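The Slow Harbor

Petrică Furtună has been building the same stretch of waterfront for 22 months, and he thinks he has another winter to go. The diorama is 1/72 scale, a little over four feet long, and shows a made-up fishing port called Tronness in the off season. There are two piers, a fish shed, a chandler's shop and a coaster tied up with her hatch covers off. No battle is going on and no flag is flying.

He came to it from armor, like a lot of people in this hobby. For years he built tanks, mostly late-war, and he still has a closet of them. What changed was a secondhand resin kit of a small coaster, the Gondesum, that he picked up at a swap table in June with half the deck fittings missing. He scratch-built the winches from brass tube and found he liked that part better than anything in the box.

"I spent three weeks on a winch," he says. "Then I needed somewhere to put the boat."

The harbor wall came first. He tried carved foam and didn't like how it took paint, so he switched to plaster cast in thin slabs, scribed while still a little soft. There are around 700 stones in the wall, and he painted them over a base of warm gray, picking out one in five or so with a different mix. Then came the weed line. He stippled on a dark green acrylic, let it dry overnight, and went back with a lighter brown-green just above it to suggest an older high tide. That narrow second band is easy to miss, and it does most of the work.

The piers are basswood strip, stained before assembly. Furtună cuts his pilings long and trims them from below once the deck is level. He drills every bolt hole, including the ones on the side facing the wall. Asked why, he shrugs and says he had the drill out.

Water is the part visitors ask about. He used a two-part resin on a small test piece and got a skin of bubbles along the edge, which he blames on a cold garage. The final pour went down in four layers, each one tinted a bit less than the one under it. 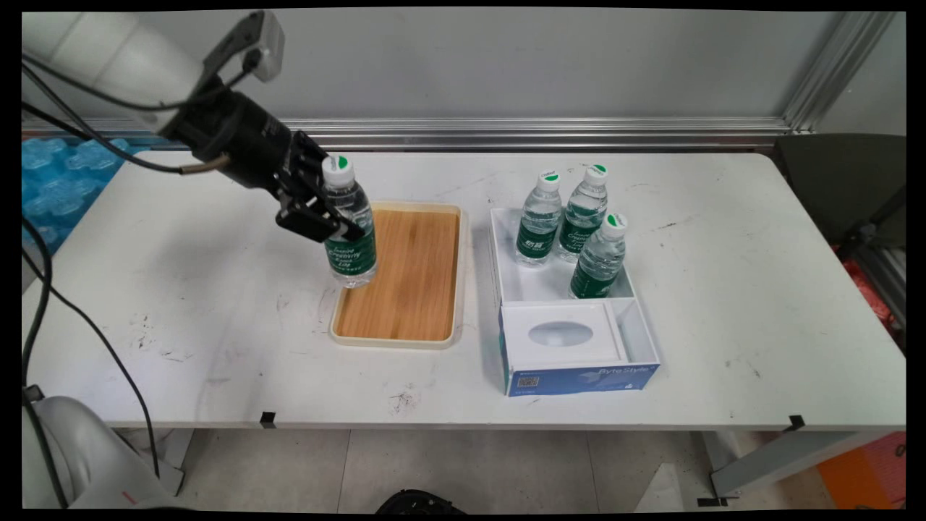 Between layers he waited two full days, longer than the instructions called for. The surface chop is gloss gel, pushed around with a flat brush and left alone. He did it on a Wednesday night and then kept the door shut until the weekend so he wouldn't be tempted to fix it.

The buildings are further behind. The fish shed is finished except for its gutters. The chandler's, which has "Murthy & Stover" lettered over the door, still needs a roof, and he has been cutting slates from heavy paper in the evenings. He made 145 of them before deciding they were too thick, and started over with a lighter stock. The first batch is now stacked behind the shed as a pile of spares waiting for a roofer.

There are only two figures on the whole piece so far. One is coiling rope on the coaster's deck. The other is standing on the pier with his hands in his pockets, converted from a tank commander. Furtună had planned on a dozen, but each time he set more of them out, the place looked too busy for the season he had in mind. He may add a dog.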